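Clomia Respiratory Physiology Forum
Board: Methods and Reporting
Topic: Normalising short-circuit current in nasal epithelial cultures
34 replies, showing selected posts

Moderator_Pumphrey
6 February 2026
Members are asked to provide comment on the draft reporting guideline for Ussing chamber measurements in primary human nasal cultures. The principal matter for discussion is Section 4, under which short-circuit current is to be normalised to insert area, with transepithelial resistance reported alongside each trace. Comments on Sections 1 to 3 have closed.
Glenys Pumphrey, Board Moderator

dinell_lab
Our laboratory supports Section 4 as drafted. Normalisation to area is the established convention and permits direct comparison with earlier work. We would request one amendment: cultures with a resistance below 300 ohm cm2 at the time of mounting should be excluded from the primary analysis, and the number excluded should be stated.

c_szucs
I do not support a fixed exclusion threshold. Resistance in nasal cultures varies considerably with donor, passage number and differentiation medium. A culture from one of our paediatric donors may sit well under 300 and still give a stable, repeatable amiloride response. To discard it would bias the data set towards a particular culture phenotype. I would prefer that all values be reported and that the reader be given the means to judge.
Csenge Szűcs

dinell_lab
With respect to the previous post, a stable response does not establish that the monolayer is intact. Leaky inserts underestimate the current, and the error is greatest precisely in the comparisons for which these cultures are used, namely CFTR modulator response. A threshold is imperfect, but it can be applied uniformly across centres.

drullura_core
The core facility would like to draw attention to fluid resistance compensation, on which the draft is silent. In our inter-laboratory exercise in May, two centres using identical inserts and identical Ringer composition returned markedly different baseline currents. The discrepancy was traced to one centre compensating with a blank insert at room temperature and recording at 37 degrees. Until this step is specified, the disagreement concerning thresholds is somewhat premature.
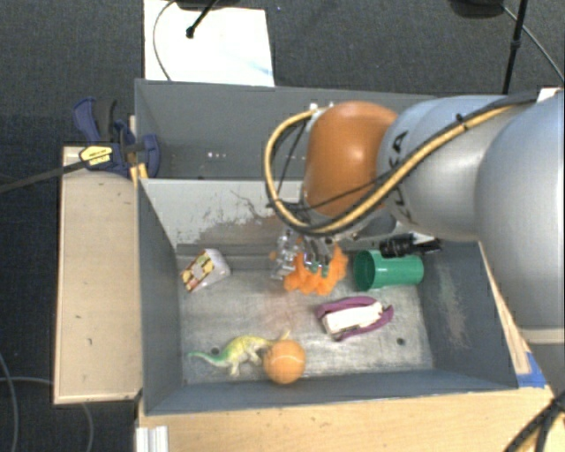
Orange item held in a multi-fingered gripper over a metal bin.

c_szucs
I agree entirely with drullura_core. The blank insert should be equilibrated in the same solution and at the same temperature as the sample. I would also ask that the draft state whether the chloride gradient is symmetrical or imposed from the basolateral side. I have reviewed three manuscripts this year in which it could not be determined from the methods.

Lengyel_P
A question regarding scope. Does the guideline apply to cultures recorded under open-circuit conditions with current calculated from Ohm's law? Our group uses the equivalent current method throughout and would not be able to comply with Section 4 as worded.

Moderator_Pumphrey
The drafting group intended that equivalent current be addressed in an appendix. The wording "short-circuit current" in Section 4 will be reviewed. Lengyel_P is invited to submit alternative text.

Lengyel_P
Thank you. I would suggest "short-circuit or calculated equivalent current, with the method identified in the figure legend". I remain neutral on the threshold, although I note that our own median resistance at mounting is 349 ohm cm2, so a cut-off of 300 would remove a substantial portion of our archive.

dinell_lab
We acknowledge the point and are prepared to modify our position. A requirement to present the analysis both with and without cultures below the stated value would be acceptable to us. We do not consider simple disclosure in a supplementary table to be sufficient.

c_szucs
Presentation of both analyses is acceptable, provided that the value is chosen by each centre in advance and justified. I continue to object to a single figure written into the guideline.

dinell_lab
Our objection to centre-specific values stands. Please record it.

Moderator_Pumphrey
Both positions have been recorded. Revised wording for Section 4, including fluid resistance compensation, will be posted as a separate topic on this board. Further comment on the threshold should be directed there.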